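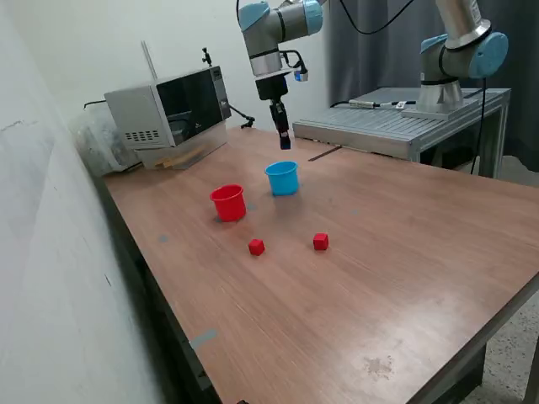

*A red cup and a light blue cup on the table, with two small red cubes.*

Hi Tiina,

April update on the printmaking grant, a bit longer than last time as there's more to tell!

The big news is that the linocuts are printing. Eleven of the 21 blocks are cut and proofed, and I've editioned four of them on the heavier Duline paper. I did try the cheaper stuff first (sorry, I know we'd agreed on the good paper from the start) and it cockled badly under the second colour, so that's £11 I won't be claiming back. The estuary blocks have come out best. Bình Hứa came by to look at the proofs and thinks the greens are too polite, and I've remixed them with more black. Much happier now.

Framing is behind. Wijesinghe have quoted £1000 for the full set in plain oak, with glass, and can't start until the whole lot is in. Phong Chu wants to show a few unframed on clips, and I'm coming round to it – the deckled edges are lovely and it seems a shame to hide them under a mount.

Money: of the £2000, the press hire and inks are paid, and the framing deposit is next. Receipts are in the shared folder, apart from the one for the rollers, which Vy is chasing for me.

Still to do: ten blocks, the title sheet, and prices for the unframed prints. Could you let me know whether the clips idea needs a change to the agreement? I'd like to tell Wijesinghe either way before I cut the next block.

All the best,
Phong Châu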